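Apuntes de un viernes, escritos a toda prisa

3 de febrero de 2023. Escribo esto en el autobús, así que perdón por las erratas. Semana larga. Reunión de claustro, dos tutorías con familias y la programación de Sociales de quinto que sigue a medias. Muy a medias.

Pero hoy tocaba contar lo de los mapas del tiempo, que lo prometí en la entrada anterior y luego nada.

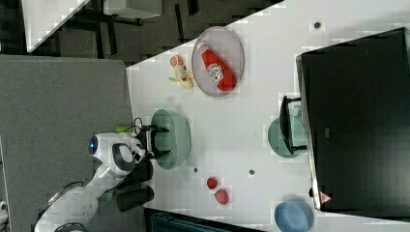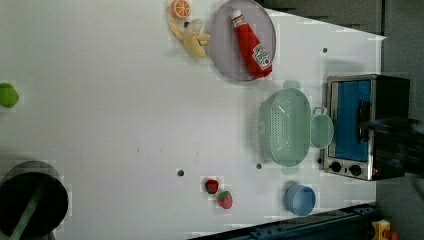
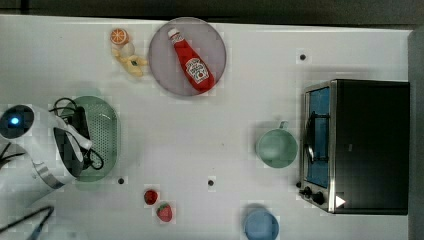
La mesa blanca, con el bote de kétchup en el plato.

A ver. La unidad era Historia, línea del tiempo, la de siempre. En quinto les cuesta una barbaridad. Saben que los romanos van antes que los castillos, vale, pero les preguntas cuánto antes y te dicen "mucho". O "cien años". Para ellos 2000 años y 200 son casi lo mismo, un número gordo y ya.

El libro lo resuelve con una tira de colores a pie de página. Bonita. No la mira ninguno.

Total, que cogí papel continuo del rollo grande y lo tiramos por el pasillo de la planta baja. Un paso de niño, un siglo. Cada grupo con su tramo, 6 grupos, y a discutir dónde va cada cosa. Discutieron muchísimo, que era la idea. Marik quería poner la imprenta pegada a los romanos "porque los dos son antiguos" y su grupo lo mandó a andar el pasillo entero contando en voz alta. Volvió callado y la cambió de sitio él solo.

Lo de contar en pasos lo saqué de una charla de Hae-won Yeom en las jornadas de septiembre. Ella lo hace en el patio, con tiza, y en vez de fechas sueltas pide a los niños que se coloquen ellos mismos: tú eres el acueducto, tú la locomotora, tú tu abuela. Lo de la abuela es buenísimo. Cuando ven que la abuela cabe en medio paso se quedan un rato mirando al suelo.

Cosas que salieron regular:

El papel continuo se rompe. Se rompe mucho. Cinta por debajo antes de empezar, no después como yo.

23 niños en un pasillo son demasiados a la vez. Mejor media clase fuera y media dentro con las fichas de oficios. Yo los saqué a todos y la de primero salió a preguntar si había simulacro.

El antes de Cristo. Madre mía. Contar hacia atrás desde un cero que no existe, a las doce y cuarto, con hambre. Lo dejé para el lunes siguiente y con una recta numérica de Mates al lado fue bastante mejor. Tendría que haberlo coordinado con mates desde el princpio.

Y la evaluación. No hice examen de fechas. Les pedí que eligieran tres momentos y explicaran por escrito qué había cambiado entre uno y otro en una cosa concreta: la comida, la luz de las casas, cómo se viajaba. Salieron textos cortos pero con chicha. Una niña escribió que antes la noche "duraba mas" y la tuve que abrazar casi.

En el cuaderno grande de clase (el Zondton, le pusieron ese nombre en octubre y ya no hay quien se lo quite) vamos pegando las versiones reducidas de cada tramo. Queda feo. Les encanta.

Me preguntasteis por los materiales. Las tarjetas las hice yo, dibujos muy simples, fecha por detrás. Si alguien las quiere que lo diga en los comentarios y las escaneo cuando tenga un rato, no prometo cuándo. El rollo de papel sale barato y da para unas cuantas aulas.

Próxima semana: fuentes orales. Entrevistan a alguien mayor de su casa o del barrio con cinco preguntas pactadas en clase. El año pasado me trajeron respuestas de una línea, este año quiero que ensayen antes entre ellos, a ver si preguntan algo mas que "¿te gustaba el cole?".

También sigo pendiente de contestar a los que escribisteis por lo de las salidas. Voy, voy. Tengo el correo hecho un desastre.

Me bajo en esta parada. Buen finde.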